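Galerie - La paire de pinces à main Trekus au poste de tri textile

Présentation

La société Zanik propose depuis le printemps la paire de pinces à main Trekus, destinée aux laboratoires, aux centres de formation et aux ateliers qui souhaitent enregistrer des gestes de manipulation avant de les transférer à un bras automatisé. L'opérateur tient une pince dans chaque main et accomplit la tâche à son rythme ; les trajectoires et l'ouverture des mâchoires sont consignées pendant toute la durée de l'exercice.

La présente page accompagne l'évaluation conduite par le service des essais de l'institut Mendonça, sous la responsabilité de Solange Aguiar. Elle s'adresse aux établissements qui ont demandé à consulter les conditions d'utilisation du matériel avant de se prononcer sur une location ou sur un achat. Le rapport complet, comprenant les relevés de mesure et les fiches de séance, est communiqué sur demande écrite.

L'évaluation a porté sur 362 séquences, réalisées par trois opérateurs n'ayant aucune expérience préalable de ce matériel. Chaque opérateur a bénéficié d'une prise en main d'environ 18 minutes, conforme à la durée indiquée dans la notice du fabricant. Les séances se sont tenues au mois de mai, le matin, à l'exception de celles du mercredi, reportées à 14 heures pour des raisons de disponibilité des locaux.

Le poste et la tâche

Le service a retenu le tri de gants et de moufles. Ces articles sont souples, de forme irrégulière, et se présentent rarement deux fois de la même manière. Ils constituent à ce titre un cas d'usage plus exigeant que les pièces rigides habituellement montrées dans les démonstrations commerciales. La consigne remise aux opérateurs tenait en une phrase : saisir l'article sur la table, le présenter au-dessus du bac et l'y déposer à plat, sans reprise à la main nue.

Les articles utilisés provenaient d'un lot constitué par Ivone Portela, chargée des approvisionnements. Le lot comprenait des tricots à maille épaisse, des gants de toile et des gants fins doublés. Les articles présentant une étiquette cousue ont été conservés tels quels, afin que le lot reste proche de celui que traiterait un atelier.

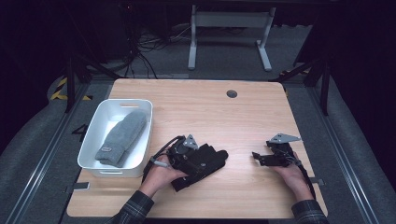
Tri de gants et de moufles avec les deux pinces à main. Un gant noir est maintenu dans la pince gauche ; une moufle grise repose dans le bac blanc.

La saisie des textiles

Les mâchoires ont donné satisfaction sur les tricots épais. La prise s'effectue de préférence au niveau du poignet de l'article, où la matière offre une surépaisseur. Sur les gants fins, les opérateurs ont dû apprendre à pincer un pli de tissu et à relever légèrement la pince avant la fermeture complète. Raimo Jääskeläinen, qui a encadré les séances, note dans son compte rendu que ce geste est acquis dès la première matinée, mais qu'il gagnerait à figurer dans la notice, laquelle n'évoque que la saisie d'objets rigides.

Le travail à deux mains a fait l'objet d'un relevé séparé. Une pince maintient l'article pendant que l'autre en écarte les doigts ou en rabat le bord. Les opérateurs y ont eu recours spontanément pour les gants retournés ou repliés sur eux-mêmes. La poignée est jugée confortable par les trois participants ; l'un d'eux signale toutefois une fatigue du pouce en fin de séance, côté main non dominante.

Le passage des câbles

Chaque pince est reliée par câble à l'unité d'enregistrement. Cette solution dispense de la gestion des batteries et n'a provoqué aucune interruption de séquence au cours de l'évaluation. Elle suppose en revanche une certaine discipline d'installation. Le service recommande de laisser une boucle suffisante à l'arrière de la poignée et de vérifier, avant chaque série, que le câble ne vient pas s'appuyer contre le bord du plateau lorsque le bras est tendu. Une version sans fil est annoncée par Zanik ; elle n'a pas été mise à la disposition du service et n'entre pas dans le champ du présent avis.

Le logiciel d'enregistrement

Le matériel est livré avec le logiciel Mellov, installé sur un poste fixe. L'interface est disponible en français et en anglais. La création d'une séance, l'attribution d'un opérateur et l'exportation des fichiers n'ont pas appelé d'observation. La relecture des séquences est fluide ; la fonction de découpage demeure en revanche peu commode, car elle oblige à rouvrir le fichier après chaque coupe. Concetta Marino, responsable du traitement des données, a transmis cette remarque au fabricant, qui a indiqué l'avoir prise en compte pour une version ultérieure.

Il convient également de signaler que l'étalonnage doit être repris après chaque déplacement de la table. L'opération est brève, mais le logiciel n'affiche aucun rappel. Deux séries ont dû être refaites pour ce motif.

Contenu de l'offre

Paire de pinces à main Trekus, gauche et droite
Câbles de liaison et unité d'enregistrement
Licence Mellov pour 2 postes
Notice imprimée et fiche d'étalonnage
Journée d'accompagnement sur site, sur option

Le plateau de travail, les bacs et les articles à manipuler ne sont pas compris. La location est consentie par période minimale de trois mois ; l'assurance du matériel reste à la charge de l'établissement.

Avis du service

Le service des essais émet un avis favorable à l'emploi de ce matériel pour l'enregistrement de gestes sur articles textiles, sous réserve qu'une personne soit désignée dans chaque établissement pour assurer l'étalonnage et la tenue des fiches de séance. Pour les gants fins, il est conseillé de prévoir une demi-journée d'exercice supplémentaire. L'avis ne porte pas sur les articles mouillés ni sur les matières élastiques, qui n'ont pas été soumis aux essais.

Les établissements souhaitant assister à une séance de démonstration peuvent en faire la demande auprès de Rangi Paewai, chargé des relations avec les utilisateurs. Les démonstrations ont lieu le mercredi à 14 heures, par groupes restreints, dans les locaux de l'institut Mendonça. Il est possible d'y apporter ses propres articles, à condition de les avoir signalés lors de l'inscription.

Textes : service des essais, institut Mendonça. Reproduction soumise à autorisation préalable.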